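Wirnora opens a sorting room for mixed household odds and ends, and the first 100 bins are free

FOR IMMEDIATE RELEASE

I've been clearing out other people's garages for 13 years, and I can tell you what's left at the end of every single one. The bikes are gone, the shelves are gone, the paint went to the drop-off, and there on the floor sits a heap of stuff that doesn't belong with anything. A clamp. Half a bottle of something. A tape measure with no tape. You scoop it into a bin, you put the bin in the basement, and it stays there until you move house.

My name is Cyprian Szczepańska, and I'm very happy to announce that this December my company, Wirnora, is opening a room just for those bins! We're calling the service Homik. You bring us the bin nobody in your family wants to deal with, and we go through it piece by piece and give you back only what's worth keeping, cleaned up and grouped so you can find it again.

I started Wirnora with one van and my brother-in-law's ladder (he would like it back). We've grown since then, but the leftovers stayed a problem. Last year I finally asked our crews to keep track, and they came home with 264 bins of mixed things that customers had asked us to "just take care of." We did our best with them at the end of long days, on a folding table behind the office, and I wasn't proud of how long people waited. Some folks had to call us twice to get a good pair of pliers back.

So we rented the old Michalski hardware store, which had been sitting dark since spring, and turned the back half into the Homik room. It has good light, plenty of wall hooks, and a loading door wide enough that you can back your car right up to it. I love that door more than I should.

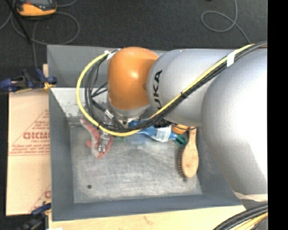

Anyway, the way we work is pretty simple. Everything in a bin ends up in one of four places. Hand tools get wiped down, checked, and oiled if they need it. Bottles and containers are looked at one by one, and anything still sealed and labeled comes back to you, while the rest goes wherever the county says it should go. Parts and hardware are bagged by kind. And then there's the "ask first" shelf, for things that might matter to somebody. We had a doorknob on that shelf for weeks — it was from the customer's grandmother's house, and she cried when we called. You don't throw out the doorknob.

A standard bin costs $70, and that covers sorting, cleaning, and a written list of what was in it. If you'd like us to pick up and drop off, we can do that too, anywhere our vans already go. We'll give you the pickup price over the phone before you book, and it won't change on the day.

To kick things off, the first 100 bins through the door are on us. It's one per household, please, and I'd ask that you leave out food, medicine, and anything that's leaking. If you aren't sure what's in an old container, keep it upright, don't open it, and tell us when you arrive.

Usable tools that customers don't want back will go to Jamelik, the neighborhood lending shed two streets over from us. They let people borrow a clamp or a saw for the weekend instead of buying one, and they're always short on clamps. I've been a member for ages and I still owe them a level.

The Homik room opens at 9 a.m. and we'll have coffee on. Come early if you want a parking spot by the loading door, and come even if you don't have a bin with you. I'll be there all morning showing people around, and I'd be glad to talk about what to do with a whole garage, too.

To book a bin or arrange a pickup, call the Wirnora office or stop by the front counter at the old Michalski store. Reporters who'd like to visit before opening day can ask for me by name. Szczepańska is a mouthful, so Cyprian is fine.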